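February 6, 2023

I came early today because I wanted to see the result of the night run before other people start to use the network. The log had 1270 lines and most of them were the same warning from the planner, the one about joint velocity near the limit. I read them with my coffee. It is not a bad warning, but when the same sentence comes so many times, you stop to see the other ones, and between them there were two real errors which I almost missed. First task of the morning was therefore very small: the warning is now printed only once for each motion, with a counter. I should have done this in January.

The two errors were both from Collado, our collision checker. It said that the left forearm touches the door, at a moment when the plan had not started yet. I looked at this for a long time. The door in the model was closed, and the real door was open. So the checker was right about its own world, and its own world was wrong. The door angle comes from the perception node, and this node publishes only when it is sure. When it is not sure it keeps silent, and the planner takes the last value, even if this value is old. How old? In one case it was 48 seconds. I felt a little ashamed, because I wrote this part.

I changed it before lunch. Now every door angle has an age, and if the age is more than 2 seconds the planner refuses to start and asks for a new one. It is slower, but I prefer a robot that waits. I wrote also a test for it, a simple one, where the door message is delayed on purpose. The test failed, then I found that I compared two clocks which are not the same clock, and then it passed.

After lunch I went to the fridge setup to work with both arms. The snacks are the hard part for me. A bottle is easy to describe to a computer, it has an axis and a radius, and even when the plastic is clear the label helps. But the bundle of snack packages has wrappers in red, blue, silver and pink, and the depth on the shiny places is full of holes. Grilance, our segmentation model, sees sometimes one object and sometimes many. Both answers are correct in some sense! For the left gripper I need one answer only, and the same answer in the next moment, or the target jumps and the arm follows it like a nervous person.
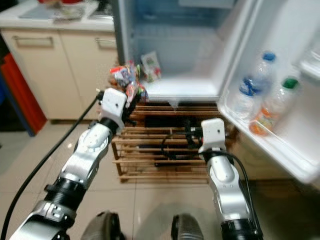 I tried to keep the target fixed when the gripper is closer than a certain distance, and to trust only the arm encoders for the last part. In Nindo this is one line in the configuration, but the controller did not like the change of reference. There was a small step in the command, and the filter made from it a long slow wave. I reduced the gain, and the wave was smaller but the motion became lazy. In the end I mixed the two references over a short time and did not switch from one to the other. On the plots it looks good. I want to see it many more times before I say that it is solved.

The right arm had less work. I use it low, in front of the fridge and under the opening, and the planner must know that this is a place to wait and not an obstacle for the left one. Until now each arm planned alone and treated the other as a frozen body. It works when the arms are far from each other. Near the fridge the free space is small — the door takes one side — and the left arm found sometimes no path at all, only because the right one was standing there and was not allowed to move away. Planning both together gives a path, but the search is longer. I set the limit to 2000 milliseconds and I wrote down the cases which need more.

I also lost almost one hour with Iltix, the viewer. It showed the arms mirrored, and I was searching for an error in the transforms. There was no error. I had opened an old layout file with one axis negative. I deleted this file, and then I deleted also the copy in my home folder, so I can not do this again.

For tomorrow: run the delayed door test on the real machine, with somebody near the stop button. Save the depth images of the wrappers in one folder with understandable names. Ask if we can make the shelf of the fridge a separate object in Collado, as now it is one body with the walls and the margin is the same everywhere, too big for the shelf and maybe too small for the door.

I forgot to answer two mails. I will do it from the train.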